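努塞尔港击剑训练中心启用暨青少年梯队签约仪式举行

2025年4月22日，努塞尔港（Nuselport）讯

努塞尔港击剑训练中心今日正式启用，首批青少年梯队队员同时完成签约。努塞尔港市体育事务处、图雷克（Tureck）击剑俱乐部、哈默尔（Hamel）体育学校及各区学校代表出席仪式。

训练中心由原港务仓库改建而成，总建筑面积1,859平方米，其中训练区面积1,119平方米，设有标准剑道、体能训练室、器材检修室、医务室及可供队员自习的阅览室。比赛厅固定看台设300个座位，具备承办地区级青少年赛事的条件。

努塞尔港市体育事务处处长莉娅·卡赛（Liya Kahsay）在致辞中表示，击剑项目在本市有较好的群众基础，但长期以来训练场地分散，队员往返于多所学校的体育馆之间，系统训练难以保证。中心启用后，花剑、重剑、佩剑三个剑种的日常训练将集中安排，教练员、队医和体能教师可以在同一场地开展工作。

“我们希望每一名愿意拿起剑的孩子，都能在离家不远的地方得到正规的指导。”卡赛说，“梯队建设需要时间，市里将按年度对训练计划和经费使用情况进行评估，并向社会公布结果。”

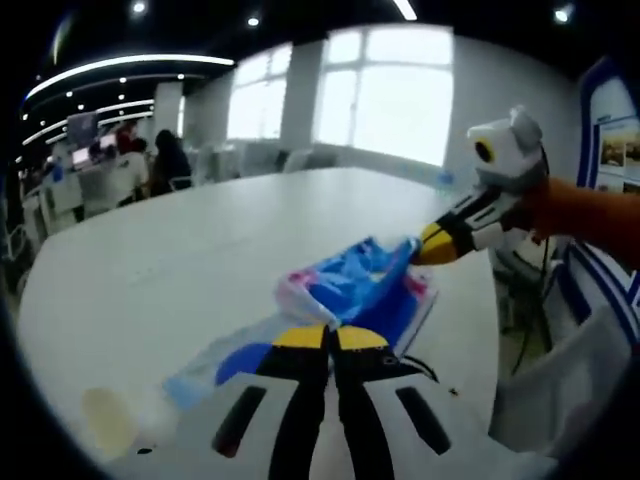

根据签约文件，首批梯队队员分为少年组和青年组，均通过今年春季的选拔测试入队。选拔内容包括步法、反应、协调性和基础体能，并参考学校出具的学业情况说明。队员在训期间须保持正常到校，因参赛缺课的，由中心与所在学校共同安排补课。

训练中心主教练特奥多尔·诺维茨基（Teodor Nowicki）介绍了本年度训练安排。少年组每周训练三次，以步法和基本手上动作为主，暂不按剑种分组；青年组每周训练五次，按剑种编组，并增加实战课和录像分析课。诺维茨基指出，青少年阶段不宜过早追求比赛名次，教练组将把动作规范、伤病预防和裁判规则学习纳入考核，考核结果每季度向家长书面反馈。

在队员保障方面，中心为全体梯队队员提供训练服、护具和参赛保险。家庭经济困难的队员可申请免除住宿及交通费用，申请材料由所在学校统一提交，中心在收到材料后十个工作日内予以答复。

中心同时与哈默尔体育学校签订教练员培养协议。根据协议，体育学校将选派高年级学生到中心担任助理教练，实习期为一个学期，由中心指定教练负责带教。图雷克击剑俱乐部将开放其器材维修工作间，并协助中心培训专职器材员。

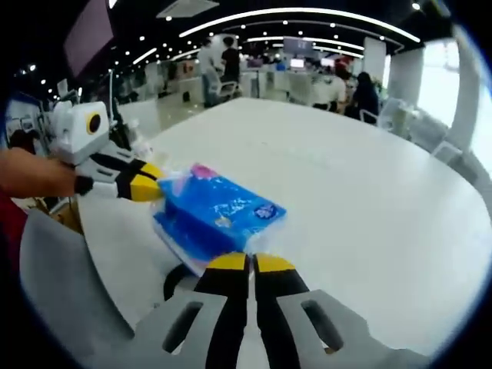
除梯队训练外，中心每周安排固定时段向市民开放。开放时段设成人入门班、中小学生体验课和轮椅击剑课程，全年计划提供1,000个体验名额，面向本市居民免费预约。参加体验课的未成年人须由监护人陪同，并在首次上课前填写健康情况登记表。

中心首项正式赛事定于6月举行，为努塞尔港与卢克波特（Lukport）两市青少年击剑对抗赛，设男女花剑、重剑、佩剑个人赛及花剑混合团体赛。卢克波特代表队已确认参赛。竞赛规程、报名办法和观赛须知将另行公布，比赛期间中心对外开放课程暂停。

卡赛在仪式结束后会见了两市教练员代表，就裁判员互派、夏季联合集训及赛事日程衔接交换了意见。双方同意建立定期联络机制，每半年召开一次工作会议。

关于努塞尔港击剑训练中心

努塞尔港击剑训练中心隶属于努塞尔港市体育事务处，承担本市青少年击剑后备人才培养、教练员培训、群众性击剑活动推广及相关赛事组织工作。

媒体联络：努塞尔港市体育事务处新闻科

（完）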